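Pleltholm Trade Fair, Exhibitors' Liaison Meeting
Minutes, November

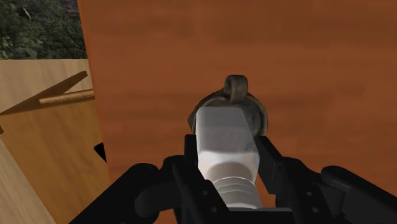

Rendering: black gripper holding a white, roughly cylindrical object.

Present: delegates from 19 exhibiting parties, the organizers, and the interpreters, who asked that their attendance be recorded this time.

1. Minutes of the last meeting
Approved after the word "lively" was replaced with "full" in item 4.

2. Pavilion allocation
The organizers presented the revised floor plan for the east hall. Gusetti and Kabbaj both remain next to the main entrance on paper. Each delegation expressed complete confidence that the other would move. Deferred to the December meeting, where it was also deferred last year.

3. Opening ceremony
Speeches will be limited to eight minutes. Three delegations asked whether this included greetings. It does. The order of flags will be alphabetical in English, and the request for a second alphabet was noted.

4. Visitor numbers
Jastex, handling registration, reported around 950 trade visitors signed up so far. The chair called this encouraging. The Kabbaj delegation asked what figure would have been discouraging -- no reply was minuted.

5. Shuttle buses
The route from the station will run until 8 p.m. The stop stays on the far side of the parking lot, as the near side has been promised to the caterers. Delegates with display materials should use gate 2 and bring their passes. Last year's passes will not work, however politely they are presented.

6. Catering
Discussed at greater length than items 2 through 5 combined. Coffee will be available all day.

7. Any other business
Gusetti offered to host the closing reception at its pavilion, wherever that is. Accepted with thanks.

Next meeting: December, same room, heating permitting.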